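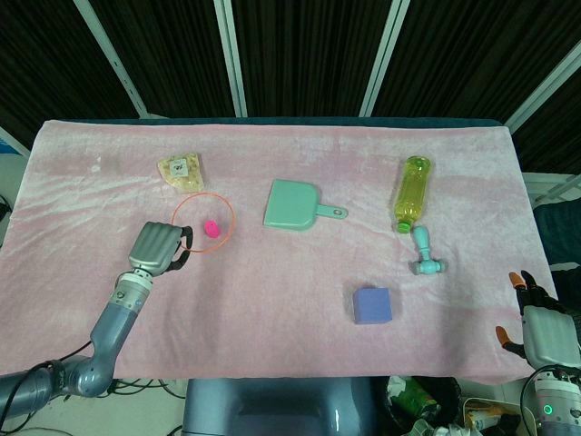

Torkivis 16: grasp planning for cluttered tables

Torkivis is the planning software we make at Drirnwood for two-armed robots with multi-fingered hands. You give it a camera view of a table and the name of a thing to pick up, and it works out which hand to use, where the fingers should go and how to get there without knocking everything else over.

Version 16 is our favourite so far! The big change is how it handles soft surfaces. Older versions assumed a flat, hard tabletop, so a fold in a blanket could be taken for part of the object lying on it. The new surface model follows the cloth, creases and all, and keeps it apart from whatever is on top. Thin things gain the most from this. A ring lying flat on plush fabric used to be hopeless, and now it gets a proper set of finger paths of its own (we spent most of the winter on rings).

See-through packets and bottles are better too. Where the depth reading has holes, Torkivis fills in the outline from the colour picture and marks the guess, so the planner comes in more slowly there.

What you get

Planner, with up to 200 grasp candidates per object
Platby, our viewer, for stepping through a plan before the arms move
Cao, the small scripting language for chaining picks, handovers and places
929 ready-made object shapes, from foam cubes to dustpans
Hand profiles you can edit in a text file

What you need

A head camera with colour and depth
Linux PC with 16 GB of memory
Joint position control on both arms

A new plan takes 45 milliseconds on our bench PC, quick enough to replan while the hand is still hovering. Wrist cameras are supported as well but they're optional.

Not in yet: pouring, and anything that has to be cut or torn. We're working on handles with holes in them, so tools can be hung up after use, and hope to have that ready in June.

Page updated Apr 18, 2022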